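**Bare pine board in a black frame — seal it or leave it??**

**puddlewick**
Right, quick one. Got a work board for the craft table, pale pine, sits inside a black frame. Bought from Pratgate, 83 quid which still makes me wince. It's completely unfinished as far as I can tell. Already picking up smudges and I've barely used it. Do I seal it, oil it, leave it?

Use: sorting bits, mostly. See-through coloured stuff, little dishes, bit of glueing now and then. No food, no hot things.

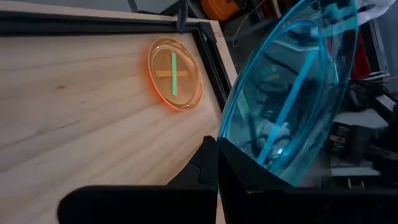

Main worry is glue and marker. Also I like how the grain looks so don't want it going yellow and shiny like a school desk. The orange dish with the green and pale orange cross in it looks lovely against bare wood and I'd be gutted if the whole thing went the same colour as the dish.

Any thoughts welcome, want to do it this weekend if poss

**mossgate_lil**
Leave it. It's a work board. It's meant to get mucky.

**Tannin89**
Disagree. Bare pine soaks up everything. One blob of marker and that's you forever. Water based varnish, matt, two coats, sand between with 400. Doesn't yellow like the oil based ones do. Done mine in the spring, still looks like pine.

**puddlewick**
400 seems very fine? The bloke in the shop said something much rougher

**Tannin89**
Rougher for the bare wood yes. 400 is BETWEEN coats. Just knocking the fluff off, go lightly, along the grain. Wipe it down after or you'll varnish the dust in.

**oldferrule**
Wouldn't varnish. Varnish chips, then you've got patches. Wax. Ten minutes with a rag, redo when it looks tired. I use the Fludimar clear one, a tin lasts ages.

**Tannin89**
wax and glue though? Glue won't stick to it, fine, but wax goes soft and grabs all the dust. And if she changes her mind later nothing will go over it.

**oldferrule**
Not had that. Buff it off properly and it isn't sticky. People put far too much on, thats the trouble.

**Tannin89**
Ok but "can't varnish over it later" still stands

**oldferrule**
True. Fair enough

**kettle_and_string**
Has anyone said put a bit of glass or clear acrylic over the top? Had a sheet cut for my table, scrape the glue straight off with a blade. Wood stays as it is.

**puddlewick**
Thought about it! But then my clear pieces slide about all over the place. And the glare, I've got a lamp right over it. See-through things on a see-through top, I'd never find anything again

**kettle_and_string**
ha ok yes. Maybe not then

**mossgate_lil**
Still say leave it. For smudges — white rubber, or a quick rub with fine paper. I've had mine years and never put a thing on it. It's got marks. So what

**brackenside**
Question for OP, does the board lift out of the frame? If it does, do both faces or it'll cup. Learnt that on a Puvomby tray, varnished the top only and it went like a crisp. Had to bin it.

**puddlewick**
Oh that's useful. Not sure. Haven't tried, frame seems pretty tight in the corners. Will have a go tonight and report back

**brackenside**
Don't force it. If it's glued in just do the top, the frame should hold it reasonably flat. Mask the black though, varnish on black paint looks awful, goes all streaky

**Tannin89**
^ agree on masking. Pull the tape while the last coat's still tacky, don't wait till its hard

**hobb_n_dyke**
Anyone used the Zheng hardwax stuff? Supposed to be halfway between oil and wax, matt

**oldferrule**
Used it on a shelf. Nice finish. Did darken the wood a touch, so puddlewick might not like it. Try the underside first

**mossgate_lil**
Pine darkens by itself anyway! Put it near a window and it'll go orange whatever you slap on it. Leave a dish in the same spot all summer and you'll get a pale ring under it.

**puddlewick**
Well that's cheered me up

Ok update. Doesn't lift out, frame's solid. Tried the white rubber on one of the smudges up in the corner and it mostly came off, so lil gets a point there. Knots a bit grubby still.

Going with the matt water based I think. Small tin, top only, frame masked. Will test a patch near the edge where the tray of bits normally sits so it won't show if its horrible

**oldferrule**
You'll be back for the wax by August

**Tannin89**
Thin coats. Stir don't shake. Post how it comes out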